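Vikdale extends bedroom textile care service to fitted and upholstered beds

Grakamby, April 21, 2025 - Vikdale, the household textile care firm, has extended its bedroom service to cover upholstered beds and quilted bedding in occupied homes. Bookings are open to private households, landlords and guest house operators in the Grakamby area.

The extended service, listed as Pririsetti, combines three jobs that were previously booked separately: surface care of the headboard, inspection and laundering of the bedspread, and sorting of smaller loose textiles. A standard visit takes 70 minutes per double bed. Larger beds are quoted on request.

A trial ran in February and covered 200 beds. Of these, 69 had a buttoned or tufted headboard. Dust held in the creases was the most common finding on this type, followed by flattened pile at pillow height. 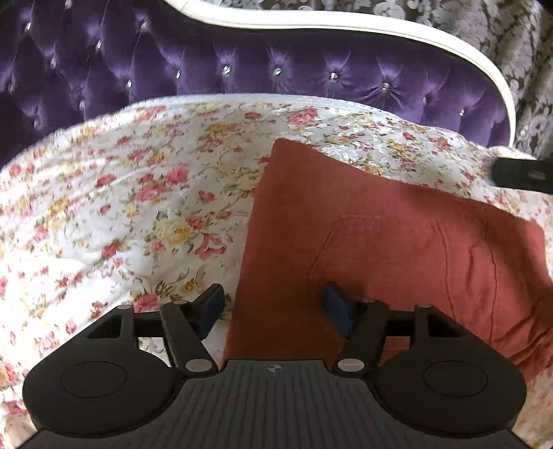 Tufted headboards are treated dry in the first instance. Staff work from the top edge downwards with a soft brush and low suction, following the line of each crease before moving to the raised sections. Crystal buttons set into velvet, as on the purple headboard shown, are brushed by hand and are not touched with the suction head. Glossy carved surrounds are wiped separately with a barely damp cloth, and the adjoining upholstery is covered while this is done. Wallpaper behind the bed is outside the scope of the service.

Quilted bedspreads are checked along the stitch lines for broken thread before washing. Printed designs on a white or cream ground are washed apart from strongly coloured items - in particular reds, rusts and dark blues - at the temperature given on the care label. Where the label is missing, a colour test is carried out on an inside edge. Bedspreads are returned flat-folded in a cotton cover.

Small textiles left on the bed are sorted by colour and fibre and listed on the job sheet. Items without a care label are set aside for the customer's instruction.

Laundering is carried out at the Cartwright site, which has been fitted with a wider drying line for quilted pieces. The site has capacity for 1,770 bedspreads a year.

Existing Vikdale customers can add the service to their next scheduled visit. Price lists and booking forms are available from the Grakamby office.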